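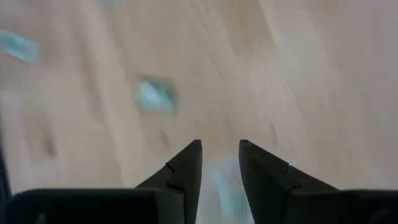 Delaren owners board > Drivetrain and 12V

12V battery drain while parked, 2021 Delaren EV

kusuga
Car sat at the airport for nine days and would not wake up. 12V read 9.4 V at the posts. Traction battery was at 92 percent before I left. Charged the 12V overnight, no fault codes afterward. Battery is original. Is this a known issue or do I just replace it?
Kevin Usuga

tallgear
Known. The telematics module stays awake if the car is parked where it keeps losing signal. Measure the current with the car locked and the key well away from it. Mine pulled 400 mA and never dropped. Normal is under 30.

Plolside_Dan
Replace the battery. It's an original flooded unit and they last two to three years in these. Chasing a parasitic draw with a weak battery wastes a weekend.

tallgear
A new battery on a 400 mA draw is flat in under a week. Measure first.

Plolside_Dan
You had one car with a bad module. I've done a lot of these at the shop and it is the battery nearly every time.

mrenick
Doesn't the DC-DC converter top up the 12V from the main pack when parked? Mine does it every few days.

tallgear
Only on firmware 1808 and later. Before that it runs when the car is on or plugged in, and at no other time. Kevin, which version do you have?

kusuga
It's on something from 2021. Dealer never updated it. Clamp meter shows 38 mA after 40 minutes locked, but 400 or so for the first ten.

Plolside_Dan
Then your draw is close to normal and the battery is tired. Get it load tested.

tallgear
38 is on the high side but I agree it won't kill a good battery in nine days. You were inside a garage for that reading, though? Try again where the signal drops in and out.

kusuga
Load test failed, 210 CCA against a rating of 400. Fitted a Fulness AGM in the same case size. Firmware update is booked. Will repeat the reading in the airport garage next trip.

mrenick
Check the vent tube when you swap to AGM. Mine had a different port and the elbow had to be moved over.

kusuga
Same port on this one. Elbow went straight in.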